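# Going to a robotics open house with my dad - what should we expect?

**Caoimhe Keane**, posted 2023-09-10

Hi everybody! I've been reading this board for a while and finally have something to ask. A place called Endgate is holding an open house in November to show their work on teaching robots to do household chores, and I signed up for two spots - one for me and one for my dad. He's retired, he fixed elevators for most of his life, and he'll stop and watch a bread slicer if you let him, so I think he'll love it. But the sign-up page says almost nothing. It talks about "a hands-on look at everyday tidying" and gives an address on Jostley Road, and that's it.

So if anyone has gone to one of these, at Endgate or somewhere similar, I'd like to know:

- Is it a walking robot putting on a show, or something smaller?
- Do they let visitors try anything? He'll be crushed if it's all behind a rope.
- How long should we plan for? His knee isn't great, and he can't stand for hours.

Thanks so much in advance, and sorry if this has been covered already. I did search, but I mostly found posts about robot vacuums!

**umali_gardener**

Went to one at a college once. Lots of slides, one arm stacking cups, decent cookies. Bring a jacket, those labs are freezing. Can't help with Endgate.

**Liam Nic Giolla**

Hello Caoimhe, and how nice that you're bringing your father along. I haven't been to Endgate, but I did go to a home day put on by Bramirmont in the spring, and from your description it sounds like the same sort of event, so I'll tell you how that went and you can take from it what's useful.

First off, no walking robot. I'll admit I was a little let down for the first few minutes - I'd told my grandson there would be one. What we got was a talk in a side room, 45 minutes long with chairs for everybody, and then the demonstration itself, which was all done with grippers that a person holds in their hands. You squeeze, the fingers close, and you pick things up and put them where they go. The idea is that a robot can learn from recordings of people doing the job that way. I'm no expert, and your dad will probably understand the linkage better than I did.

They were working with a table full of ordinary clutter, medicine boxes and tissues and so on, in a living room with plenty going on in it. I liked that a good deal more than a bare bench with three colored blocks. Anybody's kitchen counter looks like that by the end of the week (mine certainly does). 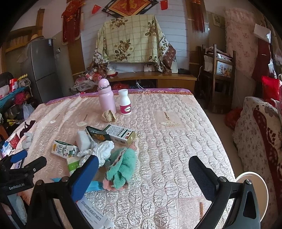
*Bramirmont home day: grippers open over the table, medicine boxes and tissue still to be sorted.*

As for trying it, yes, they let us. They took us in groups of 7, and each person had a turn picking up a few things while one of the staff talked you through it. It's harder than you'd think! I did fine with a carton and then made a complete mess of a folded cloth, which kept sliding away from me. If your father has good hands from his working days, I'd expect him to do better than I did.

For the knee, I'd write to Endgate ahead of time and ask about seating. At ours the talk was comfortable, but the wait for a turn was all standing, and there was only a narrow hallway to do it in. A folding stool would have been welcome. The whole visit ran about 2 hours, and you could leave after the talk if you wanted.

Do come back and tell us how he got on - I'd like to know whether Endgate lets people try the grippers too.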